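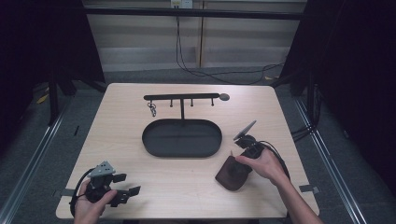
Noemi Parisi wants to know why keys always go missing just when you need them! Good question, Noemi. I think it's because keys are small and we put them down while thinking about tea.

My answer is a key stand. It has a bar for hanging things on and a tray underneath for bits and bobs, like a purse or up to 24 conkers (I've tried).
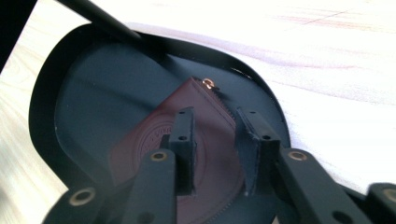 A zipped leather pouch on the tray.

Zip your pouch up first, or your coins will go rolling off under the sofa. Then hang your keys on the bar,

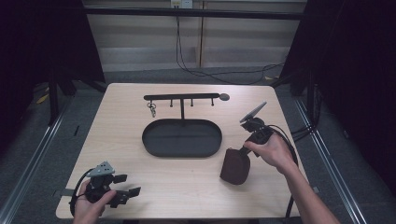 and do it every time you come in, even if you're bursting for a wee.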